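The Second Opinion

Raghda Abou Jaoude did not believe in her uncle's will, and she said so on the stairs, before anyone had their coat off.

"He couldn't spell Trelleno," she said. "He wrote it with one L for forty years. Look at it. Two Ls, every time."

Her cousin Elie Haddad looked. Trelleno was the name of the house, and it was painted over the door behind them with two Ls, where a man might have copied it from if he'd wanted to.

"Perhaps he learned," said Elie.

"At eighty-one?"

They went in. The solicitor, Caoimhe Nic Giolla, had put out tea and a plate of the biscuits that come in paper sleeves. She read the thing aloud in a flat, pleasant voice. The house went to Elie. The boat went to Elie. Raghda got the clocks, all 15 of them, none of which worked, and a letter.

"A letter saying what?"

"I haven't opened it," said Caoimhe. "It's addressed to you."

Raghda put it in her bag. She had no great faith in letters from the dead. People got very wise in them. Her mother had left one full of advice about patience, a thing she'd never been seen to use.

On the bus she thought about Elie's hands. He had kept them under the table the whole time. He'd been the one who drove the old man to his appointments in May, the one who knew which drawer the pens were in. He was also the only one of them who had ever visited without being asked, and she tried to hold that against him as well and couldn't quite manage it.

At home she rang Rania Khoury, who distrusted everybody on principle.

"Who witnessed it?" said Rania.

"A man called Shadi Kanaan. From the chandler's."

"Is he real?"

"He sold me a rope once."

"Then he's real. Was your uncle in his right mind?"

"He was never in his right mind. He was in his own."

Rania said she had work to finish and that Raghda could come round and sulk in the kitchen if she liked. So she did. Raghda sat among the plates for longer than she meant to.

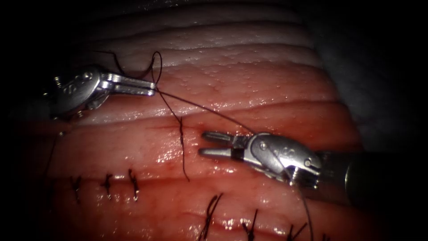 A suture being placed along the groove, with two robotic instruments over the tissue.

"How do you know it'll hold?" said Raghda.

"You don't, from a picture. Open your letter."

She used a butter knife. It was one sheet, dated 7 October 2020, in the brown ink he bought from Staniforth and complained about.

Raghda, it said. You will think Elie did this. He wanted me to give you the house and I said no, you would only sell it. Mend the clocks. Start with the one from Treleno.

One L. She read it again, then held it up to the lamp to see whether a second one had been rubbed out.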